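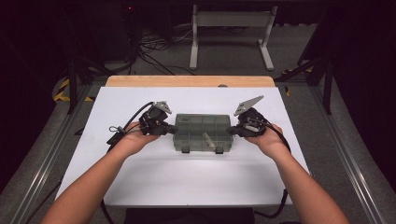
6 May 2025

My thumbs are sore tonight, and I am writing this with the pen held in a way my old teacher would have slapped out of me. We are well into the box task now. Ingegerd Lundgren wants 700 good examples of it before the end of May, and when I left this evening we stood at 319, so I suppose I should be pleased, and I am, mostly. An example is one go from start to finish, with both grippers in my hands and the recording running, and it has to be clean or it gets thrown out. I used to think the hard part would be the small objects, the pegs and the caps, but it's the plain gray organizer box that wears me down. You have to come at it from both ends at the same moment, one gripper on the left and the other on the right, and press just enough, and if one hand gets there a hair early the whole box swings around like a boat coming loose from a dock. After a morning of that I start feeling it in my shoulders, too.

Ingegerd sat with me for the first hour, which was kind of her, as she has the Szalai report hanging over her head and I know she isn't sleeping much. She says I hurry. She's right, I do hurry, I've hurried all my life, my mother used to say I ate soup as though somebody was coming to take it away. But a learning system will copy the hurry right along with the rest, and then one day you have a machine that snatches at things, and whose fault is that? So I slowed down. I counted two before every grab and two after, under my breath, and by noon I had stopped needing to count.

We also talked about mixing things up more. She looked through the first batch from Kurton and every box in it starts in nearly the same spot, square to the person, the latches toward the front. It makes for lovely tidy recordings and a system that will be lost the minute someone sets the box down crooked. So from now on I turn it a little before each go, or push it off toward a corner, and every so often I am supposed to do one where I get a poor hold, let go and try again. I find those strangely hard to do on purpose. My hands don't want to miss — they've spent weeks learning how not to.

The cables bothered me again. The left one likes to stand up in a big loop, and when I reach far across the board I can feel it pulling at me, only slightly, like a child with hold of your sleeve. I asked whether we could get the softer kind they have over at Lesix and Ingegerd wrote it down on her yellow pad, where a good many of my requests already live. The pad is getting thick.

Lunch was late and was mostly crackers. In the afternoon I managed 30 in one stretch without stopping, my best so far, and then lost 6 of them at review, all for the same thing, my right hand letting go before the left. I watched them back twice and couldn't argue. It is an odd feeling to watch your own hands and nothing else of yourself for that long. I noticed that I hold my right wrist the way my father did when he was shuffling cards, and I sat there thinking about him a good while when I should have been filling in the log.

Selola goes first on the schedule tomorrow, so I don't have to be in until ten. I'm going to soak my hands in warm water, call my sister back — I've owed her a call since Easter — and go to bed. Must remember to bring the good chair cushion, and to ask about the lids, whether we begin on opening them this month or wait.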